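# Chapter 4: When the Grip Lets Go

Faults are wonderful teachers! At the Skirley workshop, Kaan Karakaya once ran the same pick-and-place program 600 times without trouble, and then a block slid out of the fingers and skidded off the table. The program reported success. The arm went on to the next step, closed on thin air, and carried that air very carefully to its target.

What went wrong? Keep that question in mind, and start with the cables. Every joint that turns has to drag its wiring along with it, and a cable that is a little too short (or a little too loose) can tug on a wrist at the worst moment.
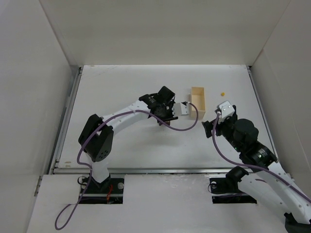
**Figure 4.1** Two arms facing each other over a shared work area. Follow the purple cable on each one.

Karakaya suspected the cable first, and so would most of us. His colleague Gemma Sugden suspected the fingers. She slowed the arm down, repeated the move, and watched only the contact faces. A block held near one end acts like a lever: the farther it sticks out, the harder it twists against the grip when the arm speeds up or stops.

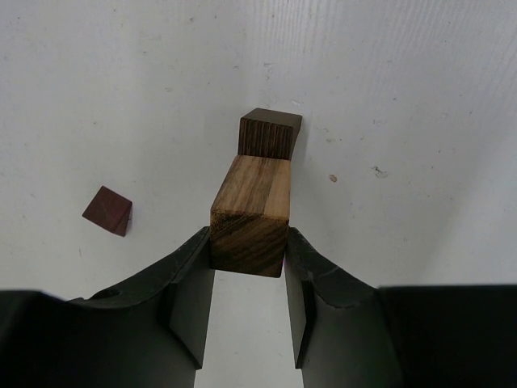

*Photo: Sterkham Robotics Teaching Lab*

Look at how much of the patterned block reaches past the fingertips. Now imagine swinging it sideways at full speed! In Section 4.1 you will work out the twisting force on a block held this way, and in Section 4.2 you will meet the second half of the Skirley fault, a sensor check that somebody had switched off in July.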